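## 3. Working out what to buy before you set up

I wrote this section after we had kitted out our first kitchen table at Stisstead and then, rather painfully, the second one at Skastusville. The first went over budget and the second came in under, and the difference was nearly all planning. If you already have your grippers and your table, skip to section 4. If you're still filling in the order form, get a cup of tea and work through this first.

All prices are in pounds and include delivery. Yours will differ, so use mine as a shape to copy.

### 3.1 Decide how many hands you need

1. Write down the jobs you want to record, in plain words. "Tip rice into the cooker" is fine. "Food preparation" is no use to you at all.
2. Next to each job, write how many grippers are in play. Be strict about this! It's the most expensive column on the page.
3. Count a gripper that only holds or steadies something as a full gripper. It needs the same fingers, the same pads, the same markers and the same charging space.
4. Take the biggest number in the column. That's your order, plus one spare set of fingers.

My list had pouring down as a one-gripper job until I tried it. A scoop with a long handle wants to twist as the weight leaves the bowl, and I ended up with a second gripper at the table for most of the cooking jobs.

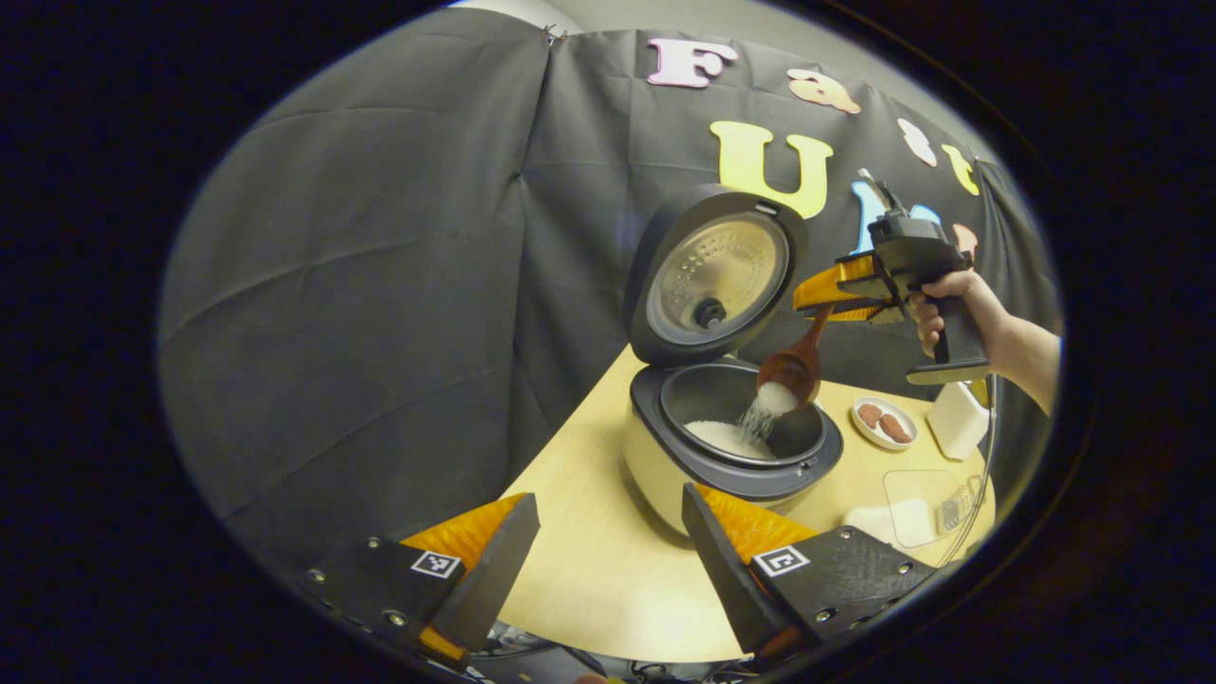 *Fig. 3.1 – Tipping rice from a wooden scoop. Budget for two grippers on this job.*

> **Note:** Try the trigger grip with your own hand before you order in bulk. We bought from Demmont, who will lend a sample gripper for a fortnight if you ask nicely. Take them up on it.

### 3.2 Fill in the big lines

Here's what our Stisstead table cost us, just the main lines:

| Line | Cost (£) |
|---|---|
| Two grippers with fingers, pads and markers | 2815 |
| Computer and storage | 1202 |
| Table, backdrop, fixings and lighting | 600 |
| Kitchen bits and food | 325 |

1. Copy the table and put your own quotes in.
2. Ask for finger pads as a separate price. They're the part you'll reorder, and it's nice to know what you're in for.
3. Check that the markers come fitted. Ours from Bevan came as a sheet to stick on ourselves, which cost us a whole Saturday and some bad language.
4. Ask how long spares take to arrive, and write that down next to the price.

**Caution:** Don't buy storage last with whatever money is left. That's what I did at Stisstead, and we were juggling drives by February.

### 3.3 Plan the table and the backdrop

1. Mark out your working area with tape on any table you've got. Put the biggest appliance on it. For us that's the rice cooker.
2. Open every lid as far as it goes. A cooker with its lid upright needs a lot more headroom than the box suggests, and your gripper has to get in over the front of it.
3. Now add the dishes and cartons that will share the table, and see if you can still reach past them with a gripper in your hand. If you can't, get a bigger table or fewer dishes. (I'd try fewer dishes first – they're free.)
4. Measure for the backdrop after the table is settled. Buy dark fabric wide enough to come round the sides as well as along the back, because these wide lenses see far more of the room than you'd think.
5. Allow a few pounds for clips and pins. Foam letters show up well on dark cloth if you want to label the set-up.
6. Find out where your sockets are and price the leads to match. Cables running down at the table's edge need securing before anyone starts work.

**Caution:** Keep appliance cables clear of the gripper's path. Price up some cable clips now and you won't be tempted to make do.

### 3.4 Kitchen bits and food

This line is the easiest to wave away and the one that gets topped up most often, so give it a proper list of its own.

1. Pick objects that behave differently when squeezed. Put a hard one, a soft one, a thin one and a slippery one on the list before you buy two of anything.
2. Include at least one really soft item. Fluffy pads and cloths cost next to nothing, and closing the fingers round one is a good early test for a new operator.
3. Choose loose foods in colours that contrast. I like white grains alongside green and dark red beans, because you can tell straight away if they've been mixed.
4. Buy a divided tray for them. Mine replaced a small army of bowls and gave me back a good chunk of table.
5. Decide whether each food will be cooked, reused or thrown away, and write that beside it. Dry goods can go a long way if you keep them for handling work only.
6. Add lidded tubs and a dustpan. You will need the dustpan. 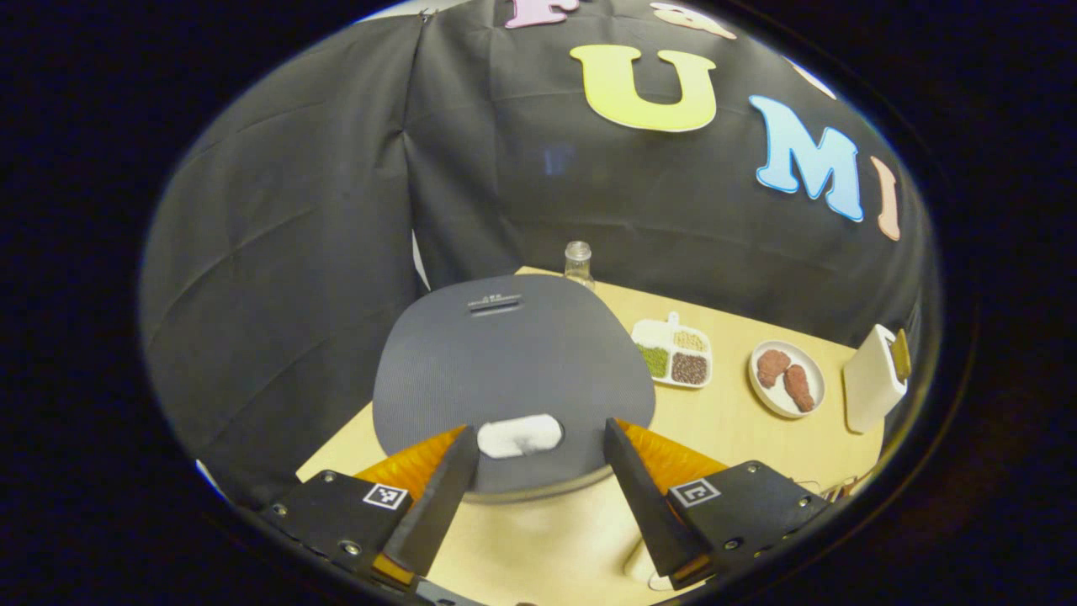 *Fig. 3.2 – A soft item between the fingers, with the divided tray of grains and beans to the right.*

> **Note:** Anything that has been handled by a gripper stays out of the real kitchen. We keep ours in a labelled crate, and I put the cost of the crate on this line too.

### 3.5 Leave yourself some slack

1. Add up your lines and set a bit aside on top. I hold back around a tenth and I've never yet handed it all back.
2. Spend the slack on pads and fingers before you spend it on more props. A table with lots of lovely props and worn pads just sits there.
3. Split the order in two if your supplier will let you. Get the first gripper, the table and a handful of props, run a few jobs, then send the rest of the order with your corrections.
4. Keep the old version of the budget when you change it. When we came to do Skastusville I had the Stisstead sheet with all its crossings-out, and it was worth more to me than the catalogue.

Once the first boxes arrive, check them against your sheet before you throw away any packaging, then go on to section 4 for fitting the fingers.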